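Imaging train and mount inspection, Thibodeau site, pier 2
Cycle: July, before the narrowband run
Inspected by: Santosh Rastogi

Status codes: P = pass, A = attention before next use, F = fail, do not operate.

## 1. Pier and mount

- [x] Pier bolts at marked torque. **P**
- [x] RA and Dec clutches hold with the tube horizontal. **P**
- [ ] Counterweight safety stop fitted. **A** Thread is worn. Stop seats but backs out under hand pressure. Replacement on order from Cisex.
- [x] Meridian limits tested on both sides. Mount halted at 12 degrees past. **P**

## 2. Power and cabling

- [x] Ground fault breaker trips on test button. **P**
- [x] Dew heater leads, no cracked insulation. **P**
- [ ] Camera USB cable strain relief. **A** Cable pulls on the connector when the scope points below 17 degrees altitude. Reroute through the saddle before any low target.
- [x] Supply fuse matches label. **P**

## 3. Optics and camera

- [x] Objective cell screws not disturbed. Witness paint intact. **P**
- [x] Filter wheel cycles through all positions, H-alpha included. **P**
- [ ] Uveo solar filter. **F** Two pinholes found against a lamp. Tagged and removed from the cabinet. No daytime pointing until it is replaced.
- [x] Sensor cooler reaches set point, fan clear. **P**
- [x] Focuser lock holds camera load at zenith. Position 2068 before and after. **P**

## 4. Roof and software

- [x] Roof interlock refuses to close with mount unparked. **P**
- [x] Rain sensor closes roof with mount parked. **P**
- [ ] Grillico watchdog restart. **A** Service restarted but loaded the old park position. Compare the saved coordinates with the pier card after every restart.

Comments: Item 3.3 is the only failure. Night work may continue above 17 degrees once the counterweight stop is pinned. Flats and darks from the previous cycle remain valid, as the camera was not rotated.
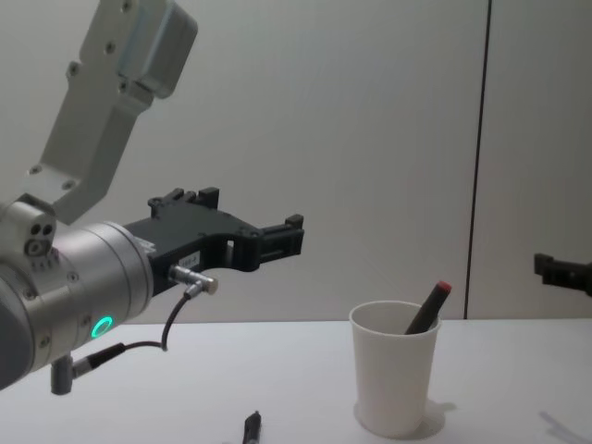

Josée Sutherland: Please move the watchdog item to F. If the roof closes on a wrong park position, the tube is in its path. I would keep pier 2 on manual close until the saved coordinates survive a restart.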